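Trinidad Tan folds her laundry on the bed, and she will not hear a word against it. Tables are too hard, she says, and too small, and they always have something on them already. "A bed is the biggest clear surface in most homes. You've got room to spread a thing right out and look at it. And it's soft, so nothing slides off while you're busy with the next one."

We'd been trying to pin her down for a chat since April, when her sorting sessions in Mirneck began to fill up (the last one had a waiting list before the notice had even gone on the door at Gasser's, the haberdashery where she works three days a week). I went along expecting to learn one clever way with a T-shirt. I came away having refolded everything I own, and I'm still quite giddy about it.

She grew up over a laundry in Starkau. Her mother took in hotel sheets and her aunt did the mending, and Trinidad was put to work on pillowcases as soon as she could see over the bench. "I loved it! My brothers hated it, they'd hide in the yard. But I liked the warm piles. I liked getting a corner to meet a corner." She still does sheets the way her aunt taught her, hands inside the corners, one pair tucked over the other, and she can do a fitted double while holding a conversation about something else entirely. I have watched her do it twice and I still couldn't tell you where the elastic goes.

What she likes best, though, is the stuff other people can't be bothered with. Jogging bottoms, fleece tops, jersey pyjamas, the big soft shapeless things that come off the airer and get slung over a chair. Proper trousers have a crease to follow and a shirt has a collar and a yoke. Knits give you nothing to go on.

"People pick them up any old how," she says. "They grab a handful in the middle and the whole thing goes into a bunch, and then they're trying to fold the bunch. Put it down. Put it down flat, find the waistband, and start again from there." 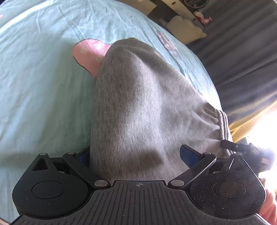
Photo: Trinidad Tan

Grey jersey is her favourite teaching material. It shows every ruck, she explains, and it doesn't hold a grudge, so you can make a mess of it and smooth it out and go again. She keeps a plain pale sheet on the bed when she's sorting too. A patterned cover makes it hard to see the edges of what you're folding, and she once lost a striped sock on a striped duvet for most of a winter.

So how does she do a pair of joggers? She talks me through it at some speed. Lay them face up and run the flat of your hand from the waist to the cuffs. Bring one leg over the other. There's a little triangle that sticks out at the seat, and that gets tucked in so you have a straight side. Then fold from the cuffs up to the waist, and once more, or in thirds if the drawer is shallow. "Don't press down hard. You aren't making pastry. If you squash a fleece it only springs up again and you've wasted your strength."

And the drawstring? She pulls a face. "Inside. Always tuck it inside. I've had a drawstring catch on a drawer runner and I thought I'd have to take the whole chest apart."

I ask whether she irons any of it, and get a proper hoot of laughter. She irons pillowcases because she enjoys ironing pillowcases. Everything knitted gets a good shake while it's damp, a tug along the seams, and is hung from the waist. "If you've hung it nicely you've done half the folding. The leg's already flat, it knows where it's going."

Her other great subject is the order you do things in. She tips the lot out in one heap and works through by kind, and not by person, which was news to me. All the bottoms first, then all the tops, then towels, with small things left until the end. Your hands get into the way of a shape, she says, and by the fourth pair you aren't thinking about it. Only when it's all folded does she deal it out into piles for whoever it belongs to, like cards.

She did keep a tally one year, on the back of a calendar, for a bet with a colleague at Gasser. The colleague said no household could get through 4000 pieces in a year. Trinidad finished on 3692 and had to buy the cakes. "I should have counted the flannels. We'd said no flannels. There were 309 flannels! I'd have walked it."

Would she do it again? "Oh, in a heartbeat, but with flannels."

She has opinions on storage as well, most of them cheerful. She doesn't own any dividers. Jumpers go on a shelf in short stacks, never more than you can lift with one hand. Joggers stand on end in the bottom drawer so she can see the folded edges and pull one without upsetting its neighbours. The bag for mending is a canvas one from the Otia market, and it lives on the bedroom door handle where it gets in the way, on purpose, so that she'll do the mending.

The thing I hadn't expected was how restful she finds it. She does hers on a Friday, late afternoon, with the radio on low and the curtains wide open. It takes as long as it takes. If she gets fed up halfway she stops and has a cup of tea, and the bed has to be cleared before anyone can sleep in it, which she reckons is the best reason of all for doing it there.

"You can leave a pile on a chair for a fortnight. I have done! You can't leave it on the bed."

The next sessions are upstairs at Gasser's. Bring five things you hate folding. She says at least one of them will be a hooded top, it always is, and the hood goes down the back first.

Filed under: Home & Hands, Laundry, People We Like

Comments

Wenlow_Mo
Tried the seat triangle thing last night on my son's school joggers and the drawer shuts now. Thank you Trinidad!

patchandpin
By kind and not by person, I am converted. Still not doing fitted sheets though, they go in a ball and they can stay in a ball.

Greta B
Was at the spring session, she is just as lovely as she sounds here. Does anyone know if you need to book or can you turn up?

oldairer
309 flannels?? Who is washing that many faces

Related
The mending bag: what goes in and what comes out
Drying indoors when the weather won't help
A morning at the Otia market
Starkau's last hotel laundry
Buttons by the scoop: behind the counter at Gasser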